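Teaching a wrist camera to find the shelf before it finds the tissues

Posted by Trevor Turcotte

If you've ever trained a picking policy on soft packets, you know the feeling: the detector is happy, the planner is happy, and then the arm drives a finger straight into the shelf edge. I spent most of December on this, and the fix was so much fun that I want to walk you through it. You'll need a calibrated wrist camera, a working inverse kinematics node, and our planner wrapper, Plamley. Any planner that accepts box obstacles will do the job too.

The idea is simple. Packets crumple, slide and change shape, so they make terrible landmarks. A shelf is rigid, it has straight edges, and (my favorite part!) it has screws. We'll fit the shelf first, hang the obstacle boxes on it, and only then go looking for things to grab.

Step 1. Record the high view

Move the arm to a pose where the top panel and the open compartments are both in view, with the gripper open. Save the image together with the joint state at the same timestamp. If your logger writes them on separate clocks, fix that now, or you'll be chasing it in step 4 like I did.

What you want is something like my view, with the top panel large, the divider clear, and the packets showing on the tiers underneath:

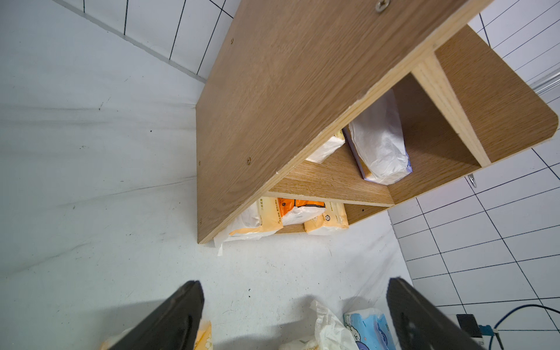 Step 2. Mask the fingers

The fingers always come in from the bottom of the image, and they will happily give you long straight edges that the line fitter loves. Render the gripper model from the joint state, grow the outline by 5 pixels, and throw away every edge inside it. Don't use a fixed mask. It works until the fingers open wider, and then you've got a phantom shelf.

Step 3. Fit the panel edges

Run the line detector and keep the longest candidates. Tile walls are the big nuisance, with all that dark grout making a lovely grid. Two filters help a lot:

Drop any line that belongs to a family of evenly spaced parallels. Use the vanishing point for this, as the grid won't look parallel in a tilted view.

Keep lines with a brightness change across them that matches wood against pale edge banding. Nathalie Arsenault suggested sampling a short strip on both sides of each line, and it made the fit much steadier. Thanks, Nathalie!

Woodgrain will still sneak through now and then. Grain lines are wavy, so a tight straightness limit clears out most of them.

Step 4. Lock the pose with a screw

Edges alone leave the panel free to slide along its own length. A screw head pins it down. Look for a small bright circle inside the panel outline, then check for the cross recess with a template at a few rotations. Enter the screw's measured position in the shelf model file, under anchors.

Then move to a steeper view and repeat the search. The wood fills much more of the image, the screw is easy to pick out against the grain, and the arm hardware on the right makes a great test of your mask from step 2 – mine missed the camera mount completely on the first try.
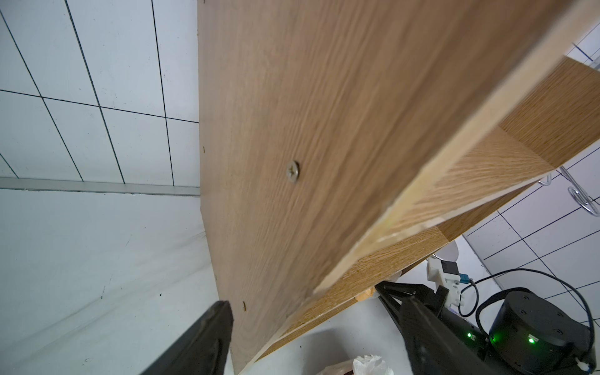

Step 5. Solve both views together

Feed the two sets of lines and screw points into the solver with a single shelf pose as the unknown. I cap it at 200 iterations and it rarely needs them all. If the error stays high, swap the anchor labels before you touch anything else. A screw matched to the wrong anchor looks exactly like bad calibration.

Step 6. Publish the obstacles

Each board and divider becomes a box. Pad the front edges a little more than the rest, as that's where the fingers pass. Leave the packets out of the collision model and let the grasp node deal with them.

Start the planner on port 3071, load the scene, and ask for a path into an open compartment with the speed turned way down. Watch the preview from the side before you let the arm move. If a path clips a board in the preview, raise the padding and plan again.

The shelf model file and the finger mask script are both in the Plamley repo under tools. If you get this running on a shelf with rounded corners, please send me your settings – I'm still using plain boxes for those.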